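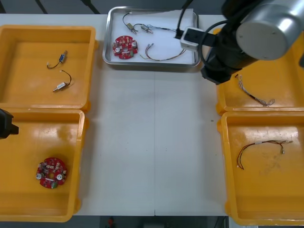

4 min read

Showing a robot how to put things in trays

I spent most of my week in Tesville watching people teach a pair of robot arms to sort parts. The parts were round red circuit boards, a couple of solenoids with leads on them, and three kinds of wiring. Orange bins down the sides, a metal tray in the middle with paper in it, one arm per side. The project is called Sanna. I was invited by Līga Adomaitis, who has read my earlier complaints about this sort of thing and asked me to come and complain in person.

The pitch goes like this. You don't program the arms. You drive them by remote control while everything gets recorded, you repeat the task until you have a big pile of recordings, and a model learns to copy you. Anyone can do it! No engineers needed on the factory floor!

I have heard "no engineers needed" before. At Cukilmont, where I worked for too long, we had a labeling machine sold to us on the same line, and it had its own engineer by September.

So I asked how many recordings. The answer was 3386 so far, for kit sorting alone. Enikő Magyar had driven the biggest share of them and was very good at it, in the way people are good at a crane game they've played too much. I asked for a turn. My first run lasted 470 seconds and ended with me pinching the paper liner. Hers come in at 60 or under.

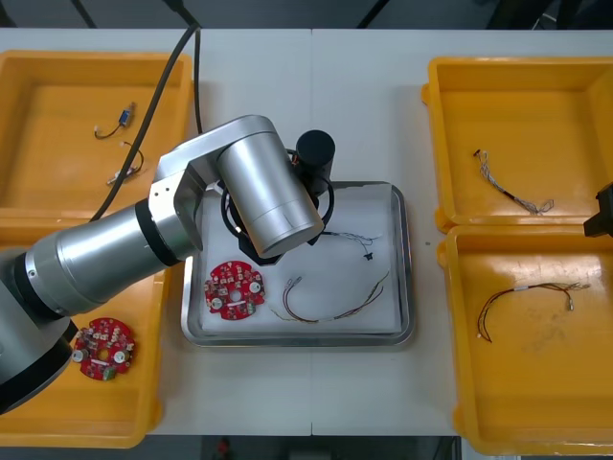 Left arm over the middle tray, a board and some wiring in it.

What bothered me is how much of the skill was Enikő's and how little of it anyone could write down. She approaches a board from a different side depending on how it's lying. When I asked why, she said it just grips better that way. Fine, but then the model is learning from habits, and Katia Gentile, who also drives, has different ones. Katia goes slower and lets go lower. Both sets go into the same pile. Līga says variety helps. Maybe, up to a point. I'd like to see the point marked on a chart and I wasn't shown one.

The wires are the hard part, and to their credit they all say so. A circuit board has an outline and it keeps it. A twisted harness takes up a new shape every time you put it down, and the same goes for the thin leads on the solenoids. You can hold the body perfectly well and still have a loop of wire standing over it, ready to catch on whatever is next door. 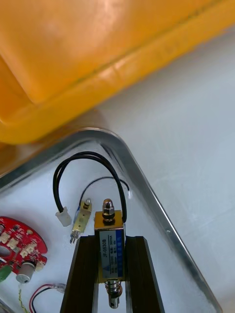

JF-0530B solenoid in the fingers, leads looping over the top.

I watched 32 runs with the model in charge and kept a tally in my notebook. It was decent on boards. It was poor on the long harness, where it would close on one strand, lift, and leave the rest trailing over the rim. Tülin Erdem pointed out that a year ago it couldn't find the harness at all, and I believe her. But the visitors ahead of me, some buyers from Trokcombe, were shown boards only, and they left very happy.

There was also a long talk about how you score a run. If a part ends up in the right bin upside down, with its lead hanging out, is that a success? The sheet said yes. I wouldn't want to be the person downstream who has to pick it up again, and on a real line that person exists and has a quota.

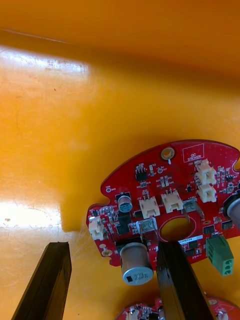 Close in on a board, from the gripper end.

Now the part where I'm supposed to be fair. The wrist view is better than I expected. On the screen I could read "+48V" and "QC STICKER" off a board, and steering with that view was much easier than squinting at the table from above. My last run was nearly respectable. I can see why people who do this every day come to trust it — there's a real feel to it, and you pick it up in an afternoon.

What I can't see is the saving. Three trained people, two arms, thousands of recordings, and a task that a person with two hands learns from one sentence. Līga's answer is that the second task will need fewer recordings, and the third fewer still. That's the claim I'd test first, and she agreed to send me the numbers when they have them. I've asked for the harness numbers separately from the board numbers.

Valdis Žukauskas wrote to say I was too hard on the last place I visited. He can have the comments section.

Posted 15/02/2019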